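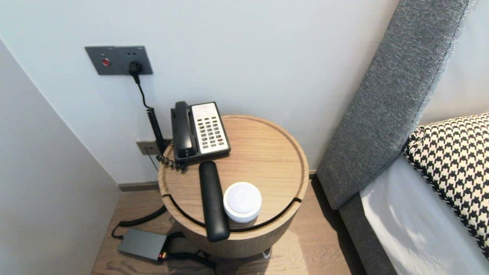

저장 파일의 하위 호환성 유지 방침에 관하여 회원 여러분의 의견을 구하고자 합니다. 당 모임에서 공동 개발 중인 Greleo는 현재 방 안의 모든 상호작용 물체를 고유 번호로 저장하고 있으며, 등록된 물체는 824개입니다. 문제는 물체 하나가 여러 상태를 갖게 되면서 발생하였습니다. 침실 구석의 원형 협탁 위에 검은색 유선 전화기가 놓여 있는 경우를 예로 들겠습니다. 초기 설계에서 전화기는 '조사함/조사하지 않음'의 두 값만 가졌으나, 현재는 수화기가 거치대에 있는지의 여부와 키패드로 입력한 번호까지 별도로 기록하여야 합니다. 이로 인해 이전 시험판에서 만든 저장 파일을 읽으면 뒤따르는 값이 모두 한 칸씩 밀립니다.

검토 중인 방안은 두 가지입니다. 가안은 저장 파일 첫머리에 형식 번호를 두고, 구형 파일을 읽을 때 단계별 변환 함수를 순서대로 적용하는 방식입니다. 나안은 물체별로 이름과 값을 쌍으로 기록하고, 알 수 없는 이름은 건너뛰며 누락된 값은 기본값으로 채우는 방식입니다. 운영진 내부에서는 가안이 다소 우세하나 확정된 바는 없습니다. 6월 공개 시험판 이전에 결론을 내릴 예정입니다.

작성자: 저장담당_운영
게시판: 개발 논의 > 데이터 형식

──

숲속의포인터
제안서를 잘 읽었습니다. 본인은 나안을 지지합니다. 가안은 변환 함수가 계속 누적되는 구조이므로 중간 단계의 오류 하나가 이후 모든 단계에 영향을 미칩니다. 과거 다른 작업에서 열 번째 변환 함수까지 작성한 경험이 있는데, 세 번째 함수의 부호 처리 오류를 마지막에야 발견하였습니다. 그 시점에는 이미 잘못 변환된 파일과 정상 파일을 구분할 방법이 없었습니다.

이름과 값을 쌍으로 기록하면 파일 크기가 증가한다는 지적이 예상되나, 현재의 규모에서는 문제가 되지 않는다고 판단합니다.

──

바이트절약회
위 의견에 동의하기 어렵습니다. 시험 삼아 나안의 형식으로 전체 물체를 기록해 본 결과 파일 하나가 400KB에 달하였습니다. 현행 이진 형식의 파일은 거의 168KB입니다. 자동 저장이 방을 이동할 때마다 실행된다는 점을 고려하면, 저사양 기기에서는 이동 시 멈춤 현상이 체감될 수 있습니다.

또한 누락된 값을 기본값으로 채운다는 규정은 신중히 재검토하여야 합니다. 이름을 잘못 입력한 경우에도 오류 없이 기본값이 적용되므로 결함이 드러나지 않습니다. 이용자는 이미 해결한 퍼즐이 초기화된 원인을 알 수 없게 됩니다.

──

숲속의포인터
측정 결과를 공유해 주신 점에 감사드립니다. 다만 초기 상태와 동일한 물체까지 전부 기록하신 것으로 보입니다. 변경된 물체만 기록할 경우의 수치를 함께 제시하여 주시기 바랍니다. 실제 이용자의 진행 상황에서 모든 물체가 변경되는 경우는 상정하기 어렵습니다.

이름 오기 문제는 빌드 단계에서 검사하면 됩니다. Utard의 검사 규칙에 물체 이름 목록을 등록하면 목록에 없는 이름이 사용된 경우 빌드가 중단됩니다.

──

바이트절약회
Utard의 검사는 소스 코드에만 적용되며 이미 배포된 저장 파일에는 적용되지 않습니다. 본인이 우려하는 사항은 배포 이후에 물체의 이름을 변경하는 경우입니다. 이름 변경 이력을 별도의 표로 관리하게 되면 그 표 자체가 사실상 변환 함수의 역할을 하게 되며, 나안의 이점은 상당 부분 상실됩니다.

변경분만 기록한 수치는 측정 후 본 게시물에 추가하겠습니다.

──

Vendula Ševčík
Cundlow 엔진의 직렬화 모듈을 관리하고 있습니다. 엔진 측의 사정을 말씀드리면, 형식 번호를 기록하는 영역은 이미 파일 첫머리에 16비트로 확보되어 있습니다. 현재는 항상 0으로 기록되며 읽을 때 무시됩니다. 따라서 어느 방안을 채택하더라도 형식 번호는 함께 사용하시기를 권고합니다.

아울러 두 방안은 병행이 가능합니다. 물체의 상태는 이름과 값의 쌍으로 기록하되, 이름 변경이나 의미 변경이 있을 때에만 형식 번호를 올리고 해당 변환 함수를 작성하는 방식입니다. 단순히 상태가 추가되는 경우에는 번호를 올리지 않습니다. 전화기에 상태가 추가된 이번 사례는 후자에 해당합니다.

기본값은 저장 모듈이 아닌 물체 정의 파일에 두어야 합니다. 두 곳에 중복하여 두면 반드시 어긋나게 됩니다.

──

Oh
신입 회원으로서 문의드립니다. 시험판 이용자의 저장 파일을 반드시 보존하여야 하는 근거가 무엇인지 궁금합니다. 정식판 이전의 저장 파일은 호환을 보장하지 않는다고 공지하는 사례가 많은 것으로 알고 있습니다.

──

저장담당_운영
Oh 회원님의 문의에 답변드립니다. 모임 규약에는 저장 파일 보존에 관한 조항이 없습니다. 다만 결함 신고의 상당수가 저장 파일을 첨부하여 접수되고 있으며, 해당 파일을 최신 빌드에서 열 수 없으면 수정 여부를 확인할 수 없습니다. 이용자의 편의보다는 검증 업무의 필요에 따른 것으로 이해하여 주시기 바랍니다.

──

숲속의포인터
Ševčík 회원님의 병행안에 찬성합니다. 다만 '의미 변경'의 범위를 문서로 명확히 정하여 주시기 바랍니다. 가령 키패드로 입력한 번호를 정수로 저장하다가 문자열로 변경하는 경우가 이에 해당하는지 담당자마다 판단이 다를 수 있습니다. 첫 자리가 0인 번호는 정수로 저장할 경우 그 0이 소실됩니다.

──

바이트절약회
자료형의 변경은 당연히 의미 변경에 포함되어야 합니다. 병행안 자체에는 반대하지 않으나, 자동 저장의 빈도를 조정하지 않는 한 찬성하지도 않겠습니다. 방을 이동할 때마다 저장하는 현행 방식은 파일 형식과 무관하게 과도합니다.

──

저장담당_운영
자동 저장의 빈도는 별도의 게시물에서 다루어 주시기 바랍니다. 본 논의에서 현재까지 정리된 초안은 다음 글에 게시합니다. 이견이 있는 회원께서는 조항을 특정하여 의견을 남겨 주십시오. 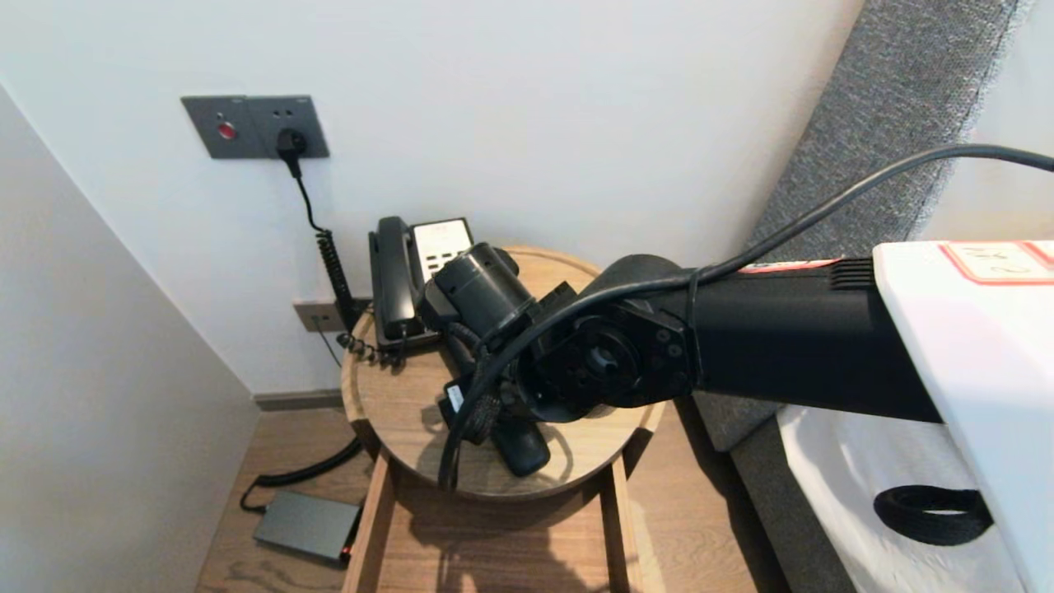

최종 수정: 4월 23일 수요일

저장 형식 초안

가. 파일 첫머리의 형식 번호는 1부터 시작한다. 0으로 기록된 파일은 구형 이진 형식으로 간주하며, 전용 변환 함수를 한 차례 적용한다.

나. 물체의 상태는 이름과 값의 쌍으로 기록하고, 초기 상태와 동일한 값은 기록하지 아니한다.

다. 이름의 변경, 자료형의 변경, 값의 해석 변경은 의미 변경으로 본다. 이 경우 담당자는 형식 번호를 올리고 변환 함수와 시험용 저장 파일을 함께 제출한다.

라. 알 수 없는 이름을 만났을 때 개발용 빌드는 읽기를 중단하고, 배포용 빌드는 기록을 남긴 후 해당 항목을 건너뛴다.

마. 기본값은 물체 정의 파일에만 둔다.

──

바이트절약회
나항에 이의가 있습니다. 초기 상태와 동일한 값을 생략하면, 추후 물체 정의 파일에서 기본값이 변경될 때 기존 저장 파일의 내용도 함께 달라집니다. 이용자가 수화기를 원래 자리에 되돌려 놓은 상태로 저장하였는데, 이후 빌드에서 수화기가 내려진 상태로 시작하도록 변경되었다면 결과가 뒤바뀝니다. 한 번이라도 변경된 적이 있는 값은 초기값과 같더라도 기록하여야 합니다.

──

Vendula Ševčík
타당한 지적입니다. Cundlow에는 값의 변경 여부를 표시하는 기능이 있으므로 이를 기준으로 삼으면 됩니다. 다만 이용자가 한 번도 건드리지 않은 물체는 새로운 기본값을 따르게 되며, 이는 의도된 동작으로 명시할 필요가 있습니다.

──

숲속의포인터
그 동작을 의도된 것으로 명시하는 데에는 반대합니다. 기본값의 변경 역시 다항의 의미 변경에 포함하는 편이 안전합니다. 번거롭더라도 담당자가 기존 파일에 미치는 영향을 한 번은 검토하게 하여야 합니다.

──

저장담당_운영
나항은 '한 번이라도 변경된 값은 기록한다'로 수정하겠습니다. 기본값 변경의 취급에 대해서는 의견이 일치하지 않았으므로 미결로 두고, 차기 정기 회의의 안건으로 상정합니다. 구형 파일의 변환 함수는 나항의 문구와 관계없이 작성할 수 있으므로 우선 착수하겠습니다. 시험에 사용할 구형 저장 파일을 보유하신 회원께서는 자료실에 등록하여 주시기 바랍니다.

게시판 내 검색 | 검색어를 입력하십시오 | 제목+내용 | 검색

본 사이트는 로그인 상태 유지를 위하여 쿠키를 사용합니다. 동의 | 설정 변경

운영진 문의 | 이용 규약 | © Greleo 공동개발모임 | 맨 위로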